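Estholm Workwear — Frequently Asked Questions

Ordering

What is the minimum order?

Twelve pieces per design for embroidery and 30 pieces per design for screen printing. You can mix sizes freely within a design. You can also mix men's and women's cuts, as long as the garment colour and the logo stay the same. Aprons and caps count as separate designs.

Can I order blank garments?

Yes. There is no minimum on blanks, but they ship from our Pullton warehouse and can't be combined on one invoice with decorated goods.

Do you give a price break on larger orders?

Prices drop at 200 pieces and again at 300. The break is worked out on the total for one logo, so a job split between polos and work shirts still qualifies. It does not carry over from one order to the next.

Can I see a sample first?

We lend size sets for fitting. A set goes out with a prepaid return label and needs to come back unwashed with the tags on. If you would like a sewn sample with your logo on it, there is a charge, and we take it off the invoice when the full order goes ahead.

Artwork

What file should I send?

A vector file is best (AI, EPS or PDF). A large PNG will do for most simple logos, and we will redraw it for a fee if it won't. Please don't send a photo of an old shirt unless that is all you have.

Do I have to pay for set-up every time?

No. Screens and stitch files are charged once. We keep stitch files for as long as you are a customer. Screens are reclaimed after 12 months without an order, and after that the set-up fee applies again.

Can you match our brand colour?

For printing, give us a Pantone number and we will mix to it. Thread comes in fixed shades, so with embroidery we choose the closest one and show it on the proof. Colours on a computer monitor are not reliable for this. Ask for a thread card if the shade matters to you.

How small can the lettering be?

Embroidered letters need to be at least 5 mm high. Anything smaller closes up, especially the letters a and e. Printing will hold finer detail, but very thin lines still tend to break up on pique fabric.

Fabric and fit

What is the difference between the Kurnico and the Chantharasri shirts?

The Kurnico is a cotton-rich polo with a knitted collar and a straight hem. It suits front counter and office staff. The Chantharasri is a woven short-sleeved shirt with a vented back, made for kitchens, warehouses and outdoor work. Both are available with contrast panels. Only the Kurnico comes in a long-sleeved version.

Will they shrink?

The Kurnico can lose a little length in the first wash, and the size chart allows for it. The Chantharasri is a polyester blend and should hold its size. Wash either one at 30 degrees, inside out, and keep the iron off any printed area.

Do you make hi-vis uniforms?

We stock vests and jackets in yellow and orange. A logo must not cover the reflective tape, and there are limits on how large it can be on the background fabric. We'll tell you at proof stage if yours is too big.

Delivery and returns

How long does an order take?

Allow three weeks from the day you approve the proof. October and November are our busiest months, so please order early if you want uniforms before the holidays.

Can I return decorated garments?

Only if there is a fault or we have made a mistake. Blank garments can be exchanged within 30 days — you pay the freight back to us.
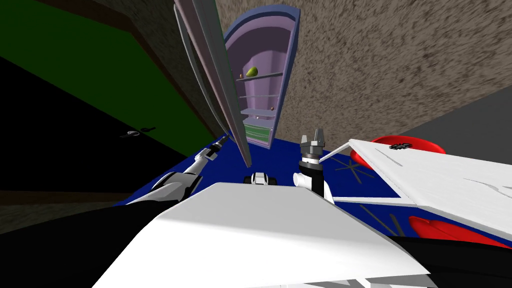
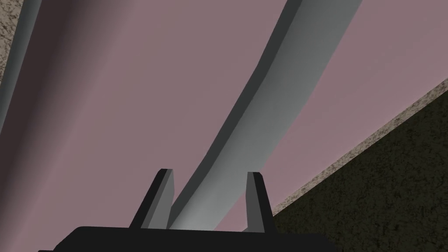 Can we order contrast panels in our own colours?

Contrast panels are cut from stock fabric, so you choose from the colours on the swatch card. The body and the panel can be any two of them. If you are stuck, a dark and a light from the same family is a safe choice, like the dark grey outside and lighter grey inside on the left finger of the gripper in the second picture. Black with white is our most ordered pair, and it is in stock in every size. Custom-dyed fabric is possible from 300 pieces and adds five weeks to the delivery time.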